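Chapter 4
Packing and Sealing Goods for Carriage

In this chapter you will learn:
how a carton carries weight, and where it usually fails
how to choose a carton and a filling for a given item
the main kinds of sealing tape and what each is used for
how to seal, label and record a parcel
how to read a damage report

Key terms: flute, void fill, headspace, tack, H-seal, gross weight, consignment note

4.1 Why packing matters

Chapter 3 dealt with the layout of a small warehouse and the route an order takes from the shelf to the packing bench. We now turn to the bench itself. Packing is a short job, often a matter of a minute or two, but most of the complaints a mail-order business receives can be traced back to it. Goods arrive broken, or the carton arrives open, or the right goods arrive in a carton so badly crushed that the customer sends them back without looking inside.

The cost of a poor parcel is larger than the cost of the item. The business pays for the first delivery, for the return, for the replacement and for the second delivery. Someone has to answer the customer and someone has to inspect what came back. When these costs are added up, a cheap article can easily cost more to replace than it earned.

Case study: Ustlow

Ustlow is a mail-order firm selling glazed tableware and small kitchen goods. It sends out 400 parcels in a normal working week and many more in December. When Constanza Sosa took over the packing room she inherited a shelf of eleven carton sizes, a single type of tape and no written method. Each packer had been taught by the one before. Some used a great deal of paper filling and very little tape, and others did the reverse.

Her first step was to keep a damage book. Every returned parcel was entered with the carton size, the type of filling, the point of failure and the packer's initials. In January, with the busy season over, she went through the entries with her deputy, Amirhossein Zamani. They had expected to find that most breakages came from too little filling. The larger group turned out to be cartons whose bottom seam had opened in transit. The goods inside had often been packed well.

We shall return to Ustlow at several points in this chapter.

4.2 The parts of a carton

The ordinary shipping carton is made from corrugated board. This has a wavy inner layer, the fluting, glued between two flat outer layers, the liners. The flutes normally run up and down the sides of the carton, and they act as a row of small columns. Most of the strength of a carton is in its four upright corners, which is why a carton with one crushed corner should not be used again even if the rest of it looks sound.

The top and bottom are each closed by four flaps. In the common pattern the two long flaps meet in the middle and the two short flaps lie beneath them. The line where the long flaps meet is called the centre seam. The bottom centre seam carries the whole weight of the contents whenever the parcel is lifted, and it takes a sudden extra load whenever the parcel is put down hard.

Board is weakened by damp. A flat carton stored against an outside wall may lose a good part of its strength before it is ever made up. Keep flat stock off the floor, away from doors, and use the oldest first.

4.3 Tape

Three kinds of tape are found on most packing benches.

Plastic film tape is the brown or clear tape familiar from any post office counter. It is cheap, it comes off the roll ready to use, and it holds well on clean, dry board. It is poor on dusty board and on board that has been printed with a heavy coat of ink. In a cold store, the adhesive stiffens and may not grip at all.
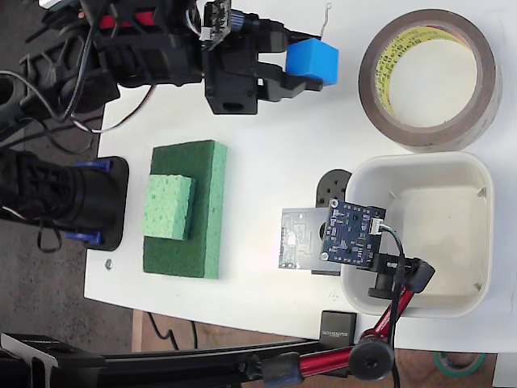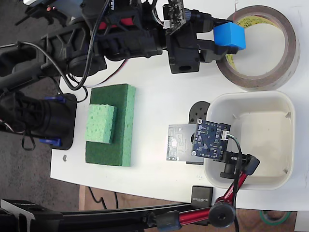 Figure 4.1 Brown tape, laid flat on a white tabletop.

Self-adhesive paper tape tears by hand and can go into paper recycling with the carton. It costs more per metre than film. It is a good choice for light and medium parcels, and customers who dislike plastic packaging often ask for it.

Gummed paper tape has a dry adhesive which must be wetted before use, normally in a dispenser with a water tank and a brush. It soaks into the liner and bonds with the board, so that the tape cannot be lifted without tearing the surface. This makes it useful where tampering is a worry. The drawbacks are the cost of the dispenser and the need to keep the brush clean.

Two words are used when comparing tapes. Tack is the grip the tape has at the first touch. Holding power is its resistance to a steady pull over hours or days. A tape may be strong in one and weak in the other. High tack makes for quick work at the bench, but it is holding power that keeps a bottom seam shut in the back of a warm van.

Rolls should be stored on their sides in their wrapping, away from heaters and direct sun. A roll stood on its edge for a long time can develop a flat side, and will then jerk in the dispenser. Dust on the sides of the roll is picked up by the adhesive as the tape is drawn off.

4.4 Sealing a carton

Film tape on a light parcel may be applied as a single strip along the centre seam, top and bottom. The strip should run past the end of the seam and down the side of the carton by at least 60 mm at each end. Press it down along its whole length with the flat of the hand. A strip that is only touched at its two ends has not been fixed at all.

For heavier parcels use the H-seal. Apply the centre strip as before, then add one strip across each of the two short edges, so that the three strips form a letter H. Do the bottom first, before anything goes into the carton. Packers in a hurry sometimes fold the bottom flaps under each other and leave them untaped – this puts a twist in the board and should never be allowed.

At Ustlow, the change made in the light of the damage book was a small one. Every carton now has an H-seal on the bottom, whatever it contains, and the top is sealed according to weight. Zamani wrote the method on a single card and fixed it above each bench. The firm also cut its range of cartons from eleven sizes to 8, partly to save space and partly to stop packers choosing a carton that was nearly right.

4.5 Filling and headspace

Headspace is the gap between the top of the contents and the underside of the closed flaps. If it is left empty, the top of the carton will sag when other parcels are stacked on it. If it is overfilled, the flaps will bow and the tape will be under strain from the start. The contents should just touch the closed flaps, with no need to push them down.

Void fill is any material used to take up empty space. Crumpled paper, air pillows and loose starch pieces are all common. Paper is the most forgiving, as it can be packed tightly around an awkward shape. Loose pieces tend to settle during the journey, and a heavy item may work its way down through them to the floor of the carton.

A simple check is to close the flaps without taping them, pick the carton up and shake it gently. Nothing should be heard or felt to move.

Activity 4.1

Work in pairs. Take two cartons of the same size and an unbreakable object of between one and two kilograms. Pack the object in each carton using the same filling. Seal the bottom of the first carton with a single strip and the second with an H-seal. Drop each one flat on to its base from waist height, and repeat until a seam begins to lift. Record where the tape first came away and in which direction. Compare your results with those of another pair, and note any difference in the way the tape was pressed down.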